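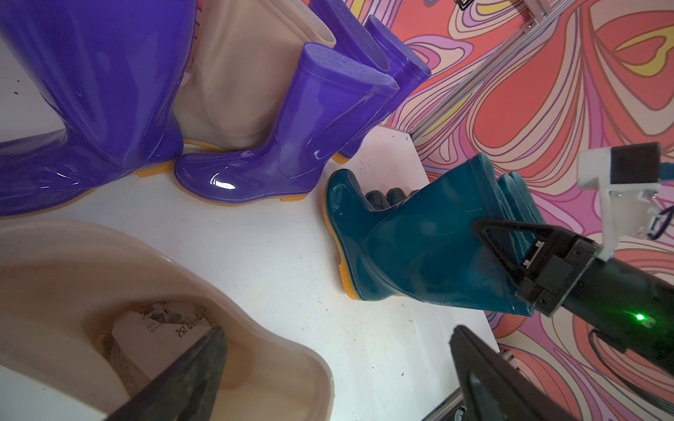
Rubber and Its Vulcanisation: Notes for Unit 2

These notes cover the compounding and curing of natural rubber for footwear, seals and hose. They assume the polymer basics from Unit 1 (chain structure, glass transition, average molar mass). Read them before the lab, and bring a printed copy with the margins free for your own figures.

1. Raw rubber

Natural rubber is mostly cis-1,4-polyisoprene. It is collected as latex, a milky suspension of rubber particles in water, and coagulated with a weak acid such as formic acid. The coagulum is squeezed into sheets and dried in smoke or hot air. Sheet dried in smoke is brown and carries small amounts of phenolic matter that slow the growth of mould.

Raw rubber has poor service properties. It softens and becomes sticky in summer heat, stiffens in the cold, and creeps under a steady load. The chains are long and tangled but nothing ties one to the next, so they slide past each other when stress is held on the sample.

2. Crosslinking with sulphur

Vulcanisation joins the chains with short bridges of sulphur. A bridge may hold one sulphur atom, two, or several, and the mix of bridge lengths matters as much as the total number. Long bridges give good tensile strength and fatigue life but break down at lower temperatures. Short bridges resist heat and have lower compression set.

The ratio of accelerator to sulphur controls the mix:

Conventional system: high sulphur, low accelerator, mostly long bridges.
Efficient system: low sulphur, high accelerator, mostly short bridges.
Semi-efficient system: between the two, used where both fatigue and heat ageing count.

Stiffness rises with crosslink density over the useful range. Tear strength does not. It passes through a maximum at fairly low density and then falls, and an overcured part can be hard and still tear easily from a small nick.

3. The compound

Quantities are given in parts per hundred of rubber by mass (phr). The rubber itself is always 100, whatever the batch size. A batch weight is found by adding all the phr values and scaling. Kilia, the black hose compound used in the lab, totals 117 phr before the curatives are added. Students often divide by 100 at this point and get the wrong batch. Divide by the total.

Zinc oxide and stearic acid activate the accelerator. They go in early, with the filler. Sulphur and accelerator go in last, on a cool mill, to avoid scorch.

Fillers fall into two groups. Carbon black and fine silica reinforce the rubber. Calcium carbonate and most clays mainly add bulk and lower the cost, although very fine grades give a modest increase in modulus. Coloured goods cannot use carbon black – the pigment would be lost – and rely on silica or clay with titanium dioxide as a base.

4. Mixing

Mastication comes first. The raw rubber is passed through a two-roll mill until the chains are broken down enough to take up powder. On cold rolls the breakdown is mechanical, with oxygen capping the broken ends. On hot rolls oxidation takes over. The rate is lowest in between, at roughly the temperature an unattended mill settles to, so check the cooling water before starting.

For the lab, hold the front roll at 50 °C. Band the rubber, add powders slowly across the full width, and cut and fold from each side. Sweep the tray and return what has fallen through. A batch with powder left in the tray is not the compound on the sheet.

5. The cure curve

A rheometer records torque against time at fixed temperature. Mark these on your chart:

ML, the minimum torque, a guide to the viscosity of the hot compound.
ts2, the scorch time, when torque has risen 2 units above ML.
MH, the maximum torque.
t90, the time to reach ML + 0.9(MH – ML).

Past the maximum the curve may hold level, keep climbing, or drop. A drop is called reversion and is common in natural rubber with a conventional system. Long bridges are being lost faster than new ones form.

Thick parts need more time than t90 suggests. Rubber conducts heat poorly and the centre lags well behind the mould face.

6. Ageing

Oxygen attacks the double bonds throughout the part, and ozone attacks them at the surface. Ozone cracks form only under strain and run at right angles to it. A hose stored in a tight coil will crack on the outside of the bend. Wax in the compound blooms to the surface and shields a part at rest, but the film breaks when the part is flexed, and parts in motion need a chemical antiozonant as well.

Lab preparation

Three compounds will be tested: Kilia, Jetov and Bech. Jetov contains silica and Bech contains clay. The formulation sheets are dated 01/03/2019 and replace the July set, which had the stearic acid wrong for Jetov.

Work out before you arrive:

(a) the batch weights for a 110 g mix of each compound, curatives included;
(b) which compound you expect to show the higher ML, Jetov or Bech, with a reason;
(c) the 0.9 torque level for the Virov reference curve at the back of the sheets.

Closed shoes and tied hair are required at the mill. Gloves are not worn near the rolls.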